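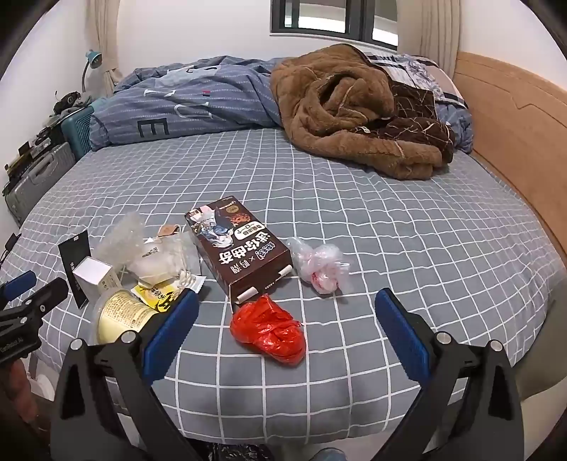
Slide 1. Blue textured pads on both fingers, mixed packaging on a bed.

Start with the question from the Wernum group: does pad choice matter more than finger shape? Say up front that I only have a partial answer.

We compared 2 pad sets on the same hand-held gripper. The Zornow pads are harder and have a shallow texture. The Kollár pads are softer and grip film better, but they pick up lint. Same linkage, same camera, same operator for each block.

Total was 318 grasps, in blocks of 20 with a short last block. Mention that Oľga Kolář did the labeling and that her sheet has three outcomes – clean, slipped, dropped.

Film and crumpled bags first. Soft pads did better, and the gap was bigger than I expected. On rigid cartons there was nearly no difference.

Pause for questions on labeling. Someone will ask about slips under a second. We counted them.
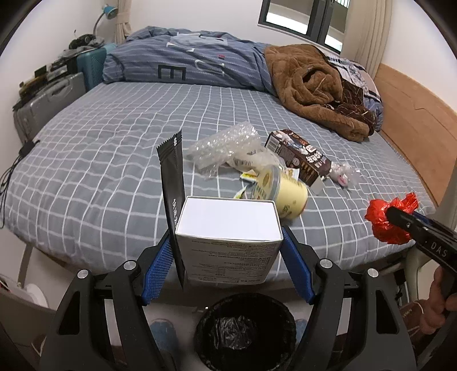

Two objects in one grasp is the harder case. A box has flat sides and a sachet bends, so the pad on the sachet side has to take up the slack. With hard pads the sachet tended to creep. We don't have enough of these grasps to put a number on it, so don't give one.

Wide lens: good for context, poor for judging contact at the fingertips. The Jelavar controller logs jaw width, and we used that to check the labels – if the width changed during the lift, Oľga looked at the clip again.

Next: repeat the film block on Tuesday with cleaned pads, then try one hard and one soft pad on the same gripper. Ask if anyone has spare pivot hardware.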